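Gripper swap, week two

Hello again from the far end of the building! Last month I promised you a report on the new fingers, and a few of you (Irja, I'm looking at you) have been asking at lunch when it's coming. So, we've been putting both arms to work on household stuff over black cloth, with one camera up at the head and a small one down at the wrist, and I've been squinting at footage ever since.
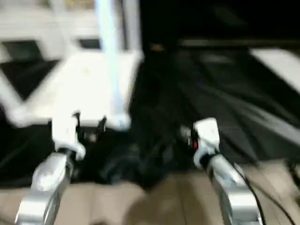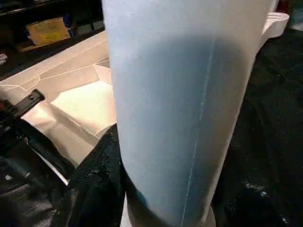
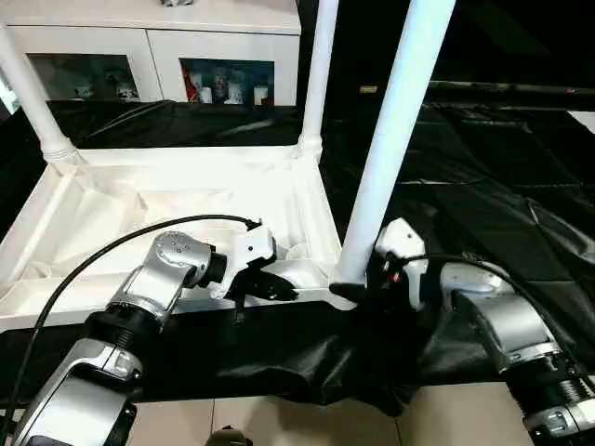
What I like so far

The view from the wrist! I was the one who grumbled about paying for a second set of cameras, and I take it back. On the frosted pitcher I can pick out the seam running down the front, and I get a decent look at the handle too. Troels wants to try the same thing with clear plastic next, and I've told him he can do the labeling on that one himself.

The little white table was Anneli's pick. Upside down, it gives you legs to grab and a rim to reach over, so the two arms have to come at it quite differently. I could watch that one all day, and on Thursday I more or less did.

What I'm still grumpy about

Blur. When the arms move fast, the head camera turns everything to soup, and black fabric with soup on it is no help to anyone. Tuulikki thinks it's the exposure setting and I think we're simply driving too fast. We have a coffee riding on it.

Then there's the controller. We're comparing the Gurkitz box with the older Omoder one, and I keep going back and forth. The Gurkitz feels smoother in my hands, but it dropped its connection 2 times in one afternoon and I had to start my run over - not my best mood. The Omoder is clunky and has never once let me down.

We have 206 runs logged on the new fingers now, and Saimi is sorting them into keep and toss. If you'd like a turn at the controls, come by after lunch and bring something awkward to pick up. Nothing with glitter, please.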